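I've spent most of May arguing with people about robot hands, so I may as well write it down. My view, for anyone in a hurry: most small labs buy too much gripper, and then they judge it with far too little testing.

We had two on loan at Dromport, the Kodus two-finger and the Lashari, a fancier thing with more joints than I'd care to calibrate before breakfast. Same arm, same controller, same toy kitchen. I logged 2606 grasp attempts between them, and by the end I had a favourite colour of plastic fruit (yellow, if you're wondering).

The toy kitchen gets laughed at a bit. People want to see a robot build a gearbox! But a colander, a ketchup bottle and a few bits of pretend produce will tell you heaps about a pair of fingers. You get thin rims, awkward round things, and a bottle lying down on a plate where there's hardly any room to get underneath it. 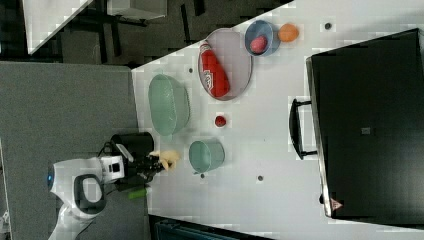 So does a pricier gripper pick up more stuff? On our table it came out barely ahead on round fruit and behind on nearly everything with a handle.

That surprised me less than it should have. The extra joints give you extra ways to grab something, sure, but they also give your controller extra ways to be wrong. With two plain fingers you pretty much line up, close and lift. I reckon a beginner can get the Kodus doing useful work in an arvo, and I'd allow seven days for the Lashari, and that's if the driver behaves.

Cameras are the other half of it, and they're where I'd put the money. We shifted the overhead camera a few times over the trial, and one shift did more for the success rate than any change of fingertip. When the arm comes in low from the side it can hide the very thing it's reaching for, and then your clever planner is working from memory.
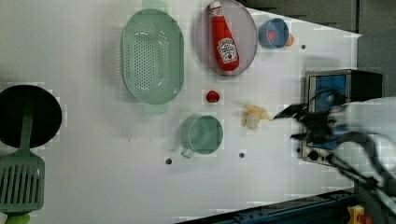 Prirnau sees it differently, and wrote back after reading my draft that I was being unfair to the big hands, that a tabletop of toys is the one place a simple gripper will always look good, and that I should try both on a bag of frozen peas before I get too pleased with myself.

Fair cop on the peas. Soft bags are miserable and I haven't tested them. I'd still say most labs asking me for advice aren't picking up bags. They're picking up cups. 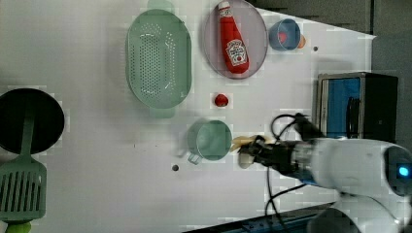 The thing I'd really like to see change is how we report all this. A vendor video shows you a handful of lovely grasps and you've no idea how many takes it took. I'd settle for 30 tries per object, layout jumbled between tries, failures included, and a note on whether somebody nudged the cup back into reach. It's dull work — I've done it with cold tea and a clipboard — but it's the only way I trust a number.

And please, write down your cabling! Roughly 166 of our failed attempts had nothing to do with fingers at all. A cable snagged or pulled on the wrist and the whole approach drifted off to one side. If I'd thrown those in with the rest, the poor Kodus would've looked hopeless for a fault that had more to do with my cable ties.

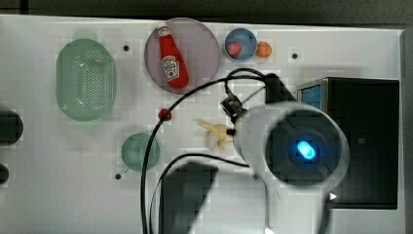
I've since rerouted the lot twice and I'm still not happy with it. Longer loops leave the wrist free to turn but they wander into the workspace, and shorter ones tug when the arm reaches right out. Somebody will tell me to run everything through the arm, and I'd love to, only neither gripper we borrowed was set up that way.

The Lashari goes back next. I'll miss it a little, it's a gorgeous bit of engineering. We're keeping the Kodus and spending the difference on a second camera, probably mounted off to the left, if I can find a bracket that doesn't wobble.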